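Table-top pick-up tests at home — quick tips

Lonstead notes, posted 29/09/2025

Short one, written between runs. These are for anyone doing hand-held gripper demos on the kitchen or dining table, the way we do for the Hornbridge study. Same method each time: person holds the gripper, picks a thing up, puts it down, arm learns from the recording later.

Cloth first. Plain dark colour, pulled tight, no runner. Wrinkles catch the finger tips and you lose the grasp.

Wipe the pads every 15 picks. Damp rag, then dry. Dust on the pads and everything starts to slide.

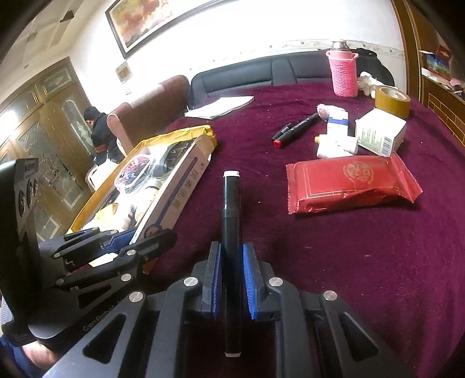

Mixed clutter beat tidy rows in our August result, and by more than I'd of guessed. We trained on 25 runs with objects lined up, then 25 with them left any old how, same 10 objects both times. The tidy set missed 4 picks in the check round, the messy set missed none. So leave the spare markers lying on a diagonal, tip a bottle on its side, stand the packing tape on its edge behind a carton. Grip a marker upright between the blue pads and keep it upright till you're over the drop spot — tilting early was our worst habbit.

Small check, one table, one person. Zamudio's group are repeating it with kitchen stuff, will add there numbers when I get them.

Other bits:

Foil packets — go for the crimped end, not the fat middle.

Shake crumbs off the cloth at the end of a session, not halfway. Changing the background mid-set muddied one of our comparisons.

Write down misses straight away. Pencil is fine.

Stolel sheet for logging is on the downloads page, use the newer one.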